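Equipment budget: what we are asking for this year

The robotics group at Skelden has put in its equipment request for January 2022. Lama Matar wrote the plan, and members who want the full sheet can ask her for it. The short version follows.

The largest line is a second arm from Keskinen. We have one now, and every project that needs it has to wait its turn. The quote covers the arm, the controller and delivery from Flastville, but it leaves out the gripper plates and cabling, so those have a line of their own. Lead time is seven weeks from the date of the order.

The second line is $3,000 for a new bench and mounting rail from Damholm. The current bench is fine for one arm and too short for two.

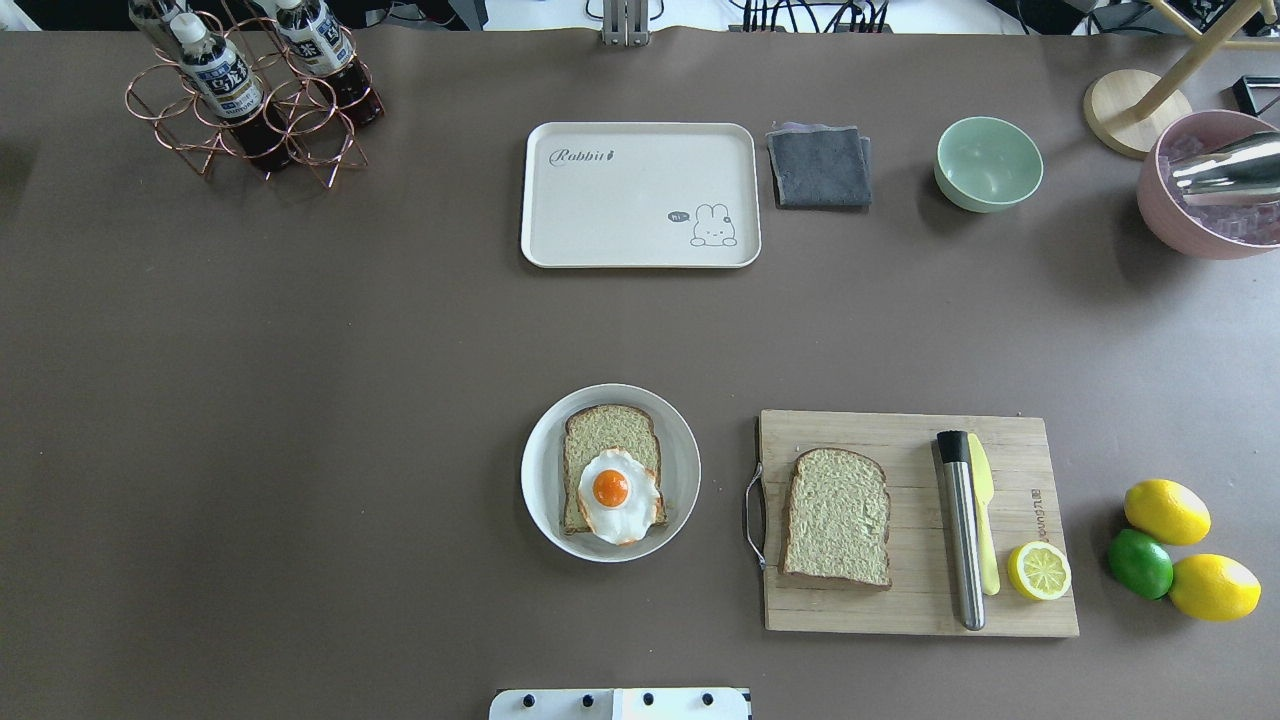
Kitchen table setup, with the egg and bread on the plate, the cutting board beside it and lemons and a lime at the right.

The third line is $600 for props and tableware. It is small next to the others, but it was left out of last year's budget and people ended up paying for things themselves. Bowls chip, napkins get stained, and the kitchen tasks need a mix of hard, soft and shiny items. Please send receipts to Lama from now on, even for a single tray or a bag of fruit.

We looked at leasing the second arm. Over four years the lease costs more than buying, and the service contract is the same either way, so the plan is to buy. If the full amount is not approved, the bench and the props go ahead and the arm moves to the next round.

Requests for spare parts are still open. Send the part number, the quantity and the project it is for. Anything without a part number will be held until we have one.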